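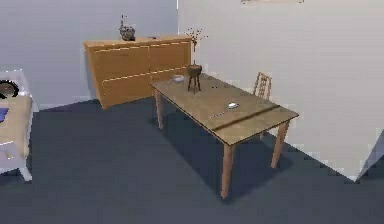
Computer rendering of a light wood dining table with a small dark plant stand on top.

Reading time: 6 minutes

Eating Together in Shared Student Housing: A Study of Two Residences in Zernham

Student project report, Housing and Daily Life module

Summary

The report examines how often students in shared flats eat with the people they live with, and what makes shared meals more or less likely. A questionnaire was completed by 171 residents of two student residences in Zernham, Otitz House and Brelby Court. Residents who ate with flatmates at least once a week were more likely to describe their flat as friendly, and they were also more likely to know how to raise a complaint about noise or cleaning. Timetables had a stronger effect on shared meals than cooking skill or the cost of food. The report makes several suggestions to the housing office, most of them concerning the first weeks of the autumn term.

1. Background

Most first-year students in Zernham live in flats with a shared kitchen. The kitchen is often the only room in the flat, apart from the corridor, that belongs to everyone. Housing guidance given to new residents deals with this room mainly as a matter of safety and hygiene: fridge shelves, bins, smoke alarms and the cleaning rota. Very little of it deals with eating.

The project group considered this a gap. Earlier module reports on loneliness in student housing had noted that residents often mentioned meals without being asked about them. Some described a weekly dinner as the point at which the flat began to feel settled. Others reported taking all their food back to their rooms and meeting their flatmates only when waiting for the kettle.

2. Aims

The project set out to establish how often residents eat together, at what times of day, and who takes the first step in arranging it. A further aim was to compare the two residences, which differ in age and layout. Otitz House is the older building and has long, narrow kitchens with seating at one end. Brelby Court was planned with a separate dining area in every flat.

3. Method

A paper questionnaire was left in each kitchen over a period of six weeks, beginning in January. Completed forms were returned to a sealed box in the entrance hall. No names or room numbers were collected. The form asked about the previous seven days only, as the pilot version had shown that residents found it hard to remember further back.

The group also held short discussions in both buildings in the early evening. Notes were taken by hand and were used to help explain the written answers. They were not counted as separate responses.

Funding for printing and for refreshments at the discussions came from the Dhillon Fund, which supports small student projects. The fund had no part in the design of the questionnaire.

4. Findings

4.1 Frequency and time of day

Of the residents who replied, 80 had eaten at least one meal with a flatmate in the previous week. Nearly all of these meals were in the evening. Breakfast was almost always eaten alone, and several residents stated firmly that they preferred it that way. Lunch was usually eaten on campus.

Shared meals tended to be simple. Pasta, rice dishes and soup were named most often. In many cases the residents had cooked separately and then sat down at the same time - a pattern the group had not expected and had not provided for on the form. It was recorded from comments written in the margin.

4.2 Timetables

The most common reason given for not eating together was that people came home at different hours. Residents with laboratory sessions in the late afternoon, and those with evening jobs, were the least likely to share a meal. Flats in which all residents followed the same course reported fewer difficulties of this kind, but such flats were rare in both buildings.

4.3 Cost and cooking skill

Cost was mentioned less often than expected. Where it did appear, the concern was fairness: residents were unwilling to cook for others when they could not be sure the favour would be returned. A small number of flats had solved this by keeping a shared tin of money for basic items such as oil, onions and salt.

Lack of cooking skill was rarely given as a reason. In the discussions, however, some residents admitted that they felt embarrassed to cook in front of other people, and that they waited until the kitchen was free.

4.4 Differences between the residences

Residents of Brelby Court reported more shared meals than those of Otitz House. The separate dining area may explain part of the difference. It should be noted that Brelby Court also has a higher share of returning students, many of whom had chosen their flatmates. The group was not able to separate these effects.

5. Limitations

The questionnaire was voluntary, and residents with a strong interest in the subject may have been more willing to reply. The study period included an assessment deadline, during which normal routines are likely to have changed. Dietary needs, including religious fasting and food allergies, were covered by a single question, and this was not enough. Any later study should treat them in more detail.

6. Recommendations

The housing office should consider providing a modest welcome meal in each flat during the first week of term, held in the flat's own kitchen. The printed welcome guide should include a page on sharing food and its costs, with the tin arrangement described in section 4.3 offered as one option. At Otitz House, the seating in the kitchens should be reviewed before the next intake, as residents of the fuller flats reported that they could not all sit down at once.

The group further recommends that the questionnaire be repeated in the autumn term, when most residents are still forming their habits.

Related reports

Laundry Room Booking at Brelby Court
Noise and Study Hours in Shared Corridors
Walking Routes between Otitz House and the Zernham Campus
Food Waste in First-Year Kitchens
Dhillon Fund: Notes for Student Applicants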